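From: Rui Falcão
To: Folton Kitchen and Table list
Date: June 10, 2019
Subject: Re: Oiling worktops, again

Hello all,

Sorry to be slow in answering. We had my wife's parents staying and the house only went quiet last night, so I've had a pot of tea and read the whole thread from the top, which was a pleasure apart from the bit about varnish.

Somebody wrote last week:

> We've just moved in and the kitchen has a wooden worktop made of lots
> of strips glued together. The last people left half a tin of oil under
> the sink and no instructions. It has gone pale and a bit furry round
> the tap. Do I sand it all, or just slap more oil on and hope? And how
> often do the rest of you do yours? My neighbour says every month and I
> can't believe anyone has the time.

First of all, welcome, and please don't panic about the furry bit. Ours was just the same when we came here, and much worse behind the tap where the washing-up bowl used to live. Water lifts the grain, that's all it is. Let it dry out properly for two days (I put the bowl on the draining board and forbid everyone to splash, with mixed success) and then go over the rough part by hand with fine paper, always along the strips. I wouldn't sand the whole top unless there are burns or deep stains. I did that once, in November with the windows shut, and we were finding dust in the cereal until spring.

Then oil. Thin coats! I can't say it often enough. The first time I poured on a great puddle of Monison because the tin looked so generous, and it stayed sticky for most of a fortnight and took the print off a newspaper. A small amount on a folded cotton rag, worked in, left for twenty minutes or so, and then wiped until you think you've wiped it all off again. Do that in the evening and go to bed. Another coat the next evening, and a third if the wood still looks thirsty. Please hang the rags out flat on the line afterwards and don't leave them screwed up in the bin, as oily rags really can catch fire by themselves.

I do love this sort of wood, I must say. The strips never quite match, and you get to know them.

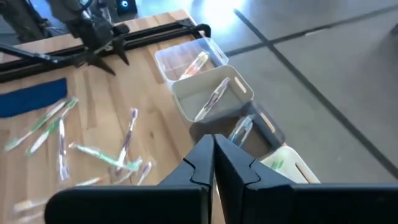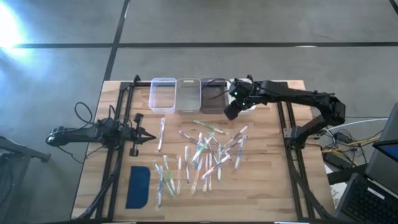

Pale butcher-block in both.

When I said on here that I was going over to hard wax, Zekholm wrote back that plain oil was kinder to a top that gets chopped on, as you can mend one patch without it showing. I've come round to that view. With the wax I had a shiny square by the cooker that I could never get to blend in, however much I rubbed.

As for how often, every month sounds like hard labour to me. Flick a few drops of water on it. If they sit up in beads, leave it alone and go and do something nicer. If they sink in and leave a dark mark, it's time. Ours gets done twice a year, with a bit extra by the sink whenever I remember.

I buy mine from Sequeira these days, the 900 ml tin, and it lasts us ages. Do write the date on the lid when you open it. The half tin under your sink may well have gone to jelly, in which case don't try to stir it back to life, as I did.

Let us know how you get on with the tap end.

All the best,
Rui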